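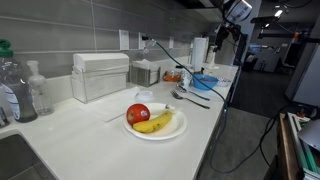 Fruit plate on a white quartz counter, with gray wall tile behind.

Collia Storefront Window and Door Sign Kit
Made by Purkemeo. Sold and shipped from our Tiltmont warehouse.

The Collia kit is a set of panels, rails and hardware for marking a storefront in a shopping center or strip building. It is meant for tenants who are moving into a new space and need something up in the window before the permanent sign over the door is ready. Many of our orders come from businesses along the access roads, where the building opens before the sign permits come through.

The kit mounts on the inside of the glass. Nothing is drilled into the building front, and the landlord does not usually have to sign off on it, but check your lease. Some centers limit how much of the window can be covered.

What comes in the box
2 window rails, aluminum, clear finish
16 blank panels, white, printable on both sides
6 rail clamps with rubber pads
2 door panels, already cut for a standard glass entry door
Hex key
Printed layout sheet

Panels slide into the rails from either end and can be changed without taking the rails down. The usual arrangement is the business name on the upper rail and the hours or "Now Open" on the lower one. The layout sheet shows several others, including one for corner units that have glass on both the parking lot side and the street side.

Printing
Panels ship blank unless you order printing. Send your artwork as a PDF with the type converted to outlines. If you only have a business card or an old menu, we can work from that, but there is a charge for the drawing time. Black, dark blue and dark red read best from a car. Pale yellow and light gray wash out in afternoon sun, and we will ask you to confirm before we print them.

Keep the wording short. A driver on the access road has time for the name and maybe one more line. Phone numbers and web addresses are better on the door panels, where people will be standing still.

Fit
The rails fit window frames of the kind used in most newer retail buildings. They telescope, and the clamps grip the inside lip of the frame. They will not grip frameless glass or the wood frames found in older downtown buildings. For those, order the Chege hanging bar, which uses the same panels and hangs from the ceiling on two cables. The bar is sold separately and takes longer to install.

Measure the inside width of the frame at the top and again at the bottom. The two are often different, even in new construction. Order by the smaller number.

Installation
Clean the frame lip and let it dry. Set the rail in place, extend it until it touches both sides, then tighten the clamps with the hex key until the pads flatten slightly. Do not overtighten. Slide in the panels and snap on the end stops. One person can put up the lower rail alone — the upper one goes faster with a second person on a ladder.

Care
Wipe the panels with a damp cloth and mild soap. Window cleaner with ammonia will dull the print over time. If your cleaning crew does the inside of the glass, tell them the panels lift out.

The print is rated for indoor use. On windows that face west we suggest swapping in fresh panels when the colors start to fade, and replacement panels can be ordered one at a time.

Changes to this version
The end stops were redesigned in September. The older ones could work loose when the front door was slammed. Customers with the earlier kit can get the new stops at no charge by writing to the address on their packing slip. The new stops fit all Collia rails, but they do not fit the Chege bar.

Ordering
Blank kits normally leave the warehouse the next business day. Printed kits leave after you approve the proof. If a city inspection or opening date is driving your schedule, put it in the order notes and we will tell you whether we can meet it.

Unprinted parts can be returned in the original box. Printed panels cannot be returned unless the mistake is ours.

For orders covering more than one storefront, or for a whole center, contact Joyce Waweru in the sales office. She can set up a single account with separate deliveries for each tenant.

Page updated 17 Oct 2019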